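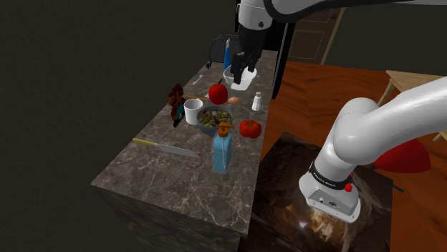 **Slide 1 – Opening**

Thank the Cudwood parents' group for the slot. Say up front that I teach art and I like competitions. I still have doubts about this one.

**Slide 2 – What the Clestusow Schools Art Prize asks for**

- One self-portrait per student, any medium
- A written statement, 500 words maximum
- Entry through the school only

Read the rule about the statement out loud. Pause. It's longer than anything we ask of sixth graders in English.

**Slide 3 – The numbers**

544 entries last year, 60 hung in the Wallin gallery. The brochure says "every young artist is celebrated." Ask the room how the other 484 were celebrated. (An emailed certificate. My students got theirs in May, two with the wrong name.)

**Slide 4 – Does it improve the work?**

The organizers say yes. I asked for evidence and got a page of quotes from past winners. Don't be snide here – the quotes are sincere, they just come from winners.

What I saw in my own room: safer drawings. Kids looked up last year's picks and copied the style. One very good charcoal piece was dropped because it "didn't look like a prize one."

**Slide 5 – Cost**

Framing and the bus to Jemivville came to $600. That's most of our clay budget. Skip the breakdown unless asked.

**Slide 6 – What I'd try**

Enter if a student wants to. Stop making it a class unit. Hang all the portraits in our own hallway, statement optional.

Expect pushback on high school applications. I doubt it matters much, but I haven't got proof either – say so.

Questions, ten minutes.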